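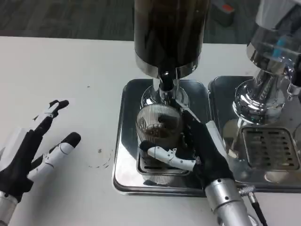
Right hand on the glass, under the tap of the dark dispenser.

March, evening

Drinks task all day. We got 69 episodes recorded before supper and I threw out 32 of them. Most of the bad ones were mine. I kept closing the fingers too early and bumping the glass on the way in, and Kirsten says the model will copy that if we leave it in.

She took over after lunch and her runs look smoother. She comes in low from the right and waits a second before she grips. I tried it her way for the last 19 and kept nearly all of them.

Still no good plan for the left hand. Allen wants it parked in the same spot every time. Kirsten would like it to vary a little. I wrote both down and will ask tomorrow.

Labels are done up to episode 32. My shoulders are sore. Need to wipe the scuffs off the table before we start again.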